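Notes for the rebounding talk, coaches' clinic, second slot after lunch

Start without the slides. Ask who charts box-outs at their school. Wait for hands. Then ask who charts them on the weak side only. There will be fewer hands, and that is where the talk goes.

**Opening (keep it short)**

I coach the girls' varsity at Warkmont. Before that I was an assistant at Brullden for six seasons. Both are small schools. We rarely have anyone over six feet, and we play a league with three or four teams who do.

Two years ago we were the worst rebounding team in the league. We gave up second shots all winter and I blamed our size. Over the summer I sat down with the game film and went through every missed shot by an opponent. There were 792 of them. I wrote down where the ball came down, who got it, and what our weak-side defender was doing when the shot went up.

Slide: the half-court chart with the zones.

**What the film showed**

- Most long misses went to the side opposite the shooter. Everyone in the room knows this already, so don't dwell.
- Our post players boxed out fairly well. I had been yelling at the wrong people.
- The weak-side wing was the problem. She was standing in help position, watching the ball, and she never found her player.
- When she did make contact, we usually got the ball or it went out of bounds off the other team.

Mention that this is one team's film and one person's charting. I didn't have anyone check my work. Brullden charted theirs the following year with a different sheet and got something close, but the zones don't line up so I can't put the two together.

**The drill**

We call it Moroz, after the player who first got it right in practice. The name stuck and the kids like it.

Set up four on four in the half court. Coach has the ball on the wing. Defense is in normal help positions. Coach passes once, defense shifts, and the shot goes up off that pass. The only player being graded is the weak-side wing. She has to do the following before the ball hits the rim:

1. Turn her head and find her player.
2. Take one step toward her, away from the basket.
3. Make contact with a forearm, then turn.

The step away from the basket is the hard part. Every kid wants to run to the rim. Stop here and walk through it with two people from the audience if there's room between the chairs. If there isn't, use slide 6.

We go 14 minutes, no longer. Past that they start guessing the shot and the drill stops working. Switch sides halfway through. The offense is live and is allowed to crash from anywhere, including the corner.

Scoring: one point to the defense for contact, one more for the rebound. The offense gets three for a putback. Losing group does the sprint, and we play it again the next day with the same groups.

**Common mistakes**

Turning too early. If she finds her player before the ball is out of the shooter's hands, she has left the lane open and a good point guard will drive it.

Reaching back with both arms. It gets called, and it should. One forearm, then turn and get the hands up.

Guards leaking out. I used to let one guard go on the shot. I don't anymore with this group. We gave up a few easy baskets a year in transition and got back a lot of possessions. A team with more speed than mine might decide differently, and somebody will raise this, so say it first.

**Charting during games**

One assistant, one sheet, one job. She writes down yes or no for weak-side contact on every opponent shot. At halftime I get one number. I don't show it to the players until the next practice.

We tried the Hetis app for a month. It did more than we needed, and my assistant was looking at the tablet when she should have been looking at the floor. Paper has been fine. The blank sheet is the last page of the handout.

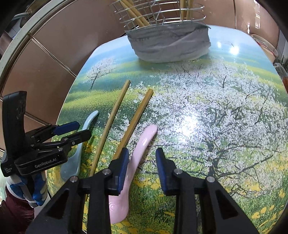
Zlata Kravchuk asked after the last version of this talk whether the drill holds up against a zone, when the weak-side defender has an area to guard and may have two players coming into it. She said her team plays a 2-3 for most of the game, and that her wings end up boxing out air.

Give the answer this time before anyone asks. In a 2-3 the back wing takes the first body that enters from the corner. The top guard on that side has to drop to the elbow and take the second. If the guard doesn't drop, it fails, and we have failed that way plenty. I would teach it man-to-man first and add the guard's drop in January.

**Results**

Keep this modest. Last season we went from last to third in the league in defensive rebounding. We also had a healthier roster, and one of the tall teams graduated its center. The chart had nearly 300 fewer words on it in the first draft, so read only the bold line and move on.

**Questions**

Ten minutes. If it's quiet, ask the room how they handle free-throw rebounding, as I don't have a good answer there. Handouts are by the gym door. Be off the floor by 2:40 so the shooting demo can set up.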